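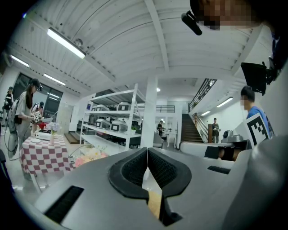

Speech recognition over the public telephone network remains sensitive to the acoustic conditions at the caller's end, and these conditions are seldom recorded in published evaluations of voice services. The present study therefore asked each site to complete a short room form before any calls were placed to the Eltudex gateway. The form recorded floor covering, glazing, the nearest source of continuous noise and the profile of the ceiling. Ceilings were coded as flat, suspended or profiled, the last category covering corrugated surfaces such as the white one in Figure 2, where a beam divides the ceiling as it runs toward the back. No attempt was made to measure reverberation time directly, and the codes should be read as a coarse grouping only.

**4.2 Call procedure**

A total of 1001 calls were placed across 10 sites. Calls originated from ordinary mobile handsets held at the ear, and participants were asked not to use loudspeaker mode. Each call was answered by the gateway, which played a greeting, opened a media stream to the recogniser and requested one of four tasks: stating a postal code, confirming an appointment, spelling a surname or asking to be transferred. Wording was left to the caller. The greeting could be interrupted at any point, a behaviour that was enabled at all sites for the duration of the study.

Audio was carried at the narrowband rate offered by the carrier and was not upsampled before recognition. Two gateway configurations were compared. In the first, developed under the Amska project, end-of-turn detection was performed by the recogniser itself. In the second, referred to as Grirnby, a separate module at the telephony edge closed the turn once 400 milliseconds of silence had been observed. Assignment of calls to configurations was made by the gateway at random and was not disclosed to participants or to site staff.

**4.3 Exclusions**

Of the calls placed, 281 were excluded from the analysis of turn-taking. The largest group comprised calls in which the carrier inserted comfort noise after the greeting — a treatment that the edge module could not reliably distinguish from room noise. The remainder were calls ended by the participant before the first prompt had finished, and calls for which the gateway log and the stored audio could not be matched. Excluded calls were retained for the analysis of connection failures reported in Section 5.4.

**4.4 Annotation**

Transcripts were prepared by two annotators working independently in the Su annotation tool, with access to the audio but not to the configuration label. Annotators marked the point at which the caller had finished speaking, any overlap between caller and system, and any repetition that followed a premature response. Spelled surnames presented particular difficulty. Callers commonly paused between letters, and those pauses were in many cases longer than the silence threshold applied by the Grirnby configuration. Annotators were instructed to treat a spelled sequence as a single turn unless the caller explicitly indicated that it was complete.

Disagreements were resolved by joint listening. Where agreement could not be reached, the later of the two end points was adopted. This rule favours neither configuration by design, although it may lengthen the apparent response delay attributed to each system, and the delays reported in Section 5 are best compared with one another and not with figures from studies using other conventions. Room codes were merged with the annotated transcripts only after annotation had been finalised for every site.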